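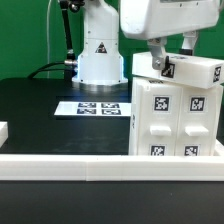
Unit 2. Drawer cabinets: layout and load

The cabinet consists of two drawer columns set side by side, each with its own handle. For the exercise, treat the columns as independent: opening a drawer on the left moves the center of mass forward on that side only.

Parts resting on top count as top load. A block lying askew does not spread its weight evenly, so record its angle to the front edge before calculating.

Given: drawer width 700 mm, drawer travel 16 cm, top load 20 N.

Find the tipping moment with (a) one drawer open, (b) both open. Ignore friction in the runners. Handle force is covered in the Castura worksheet.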